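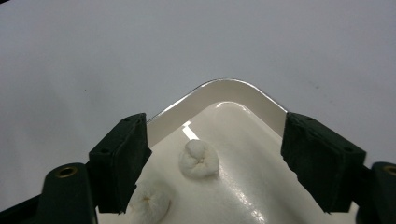
Home » Galleries » Bathroom bits » Small trays

Small trays, and whether you need one

Shivam Chaturvedi asked me to put together a gallery on trays for the bathroom counter. I've had my doubts about them for years. Shops want you to believe a counter with a tray on it is a tidy counter, when mostly it's the same clutter with a fence around it. Still, I said I'd give it a fair go, so I've lived with one since December.

The white one with cotton balls

White plastic, glossy, rounded corners, a raised rim with a second ridge stepping down to the floor. I'll give the rim its due. Cotton balls weigh nothing and one sneeze will send them behind the taps, and a lip that high ought to slow them down.

The colour is less of a win. White cotton on off-white plastic on a pale grey-white surface is very calm to look at, and no help at all at 8 in the morning without your glasses. Verna Greenberg reckons that's the whole appeal. She also irons tea towels.

Gloss is the other thing I'd think twice about. It catches every bit of light going, and in my experience anything that shiny shows up fingerprints and hairspray in a way a matte finish won't. Plan on wiping it more than you'd like.

Open tray or jar?

The catalogues are all for open trays at the moment. Plikum does 26 of them, if you count each colour separately, and the Varken range is much the same shape with a higher price on it. I can't see what the extra money buys. Cotton left out picks up dust, and in a steamy bathroom it goes limp. A jar with a lid fixes both and costs me 3 dollars at the op shop.

Where a tray does earn its spot is for the few you're going to use tonight. Tip a couple in, leave the bag in the cupboard, done. Used that way, I don't mind mine.

Would I buy another? Probably not. If you've already got a shallow dish in the kitchen, try that for a fortnight first and see if you miss having the proper thing.

Next gallery: soap dishes, including the Clodum one everybody keeps writing in about.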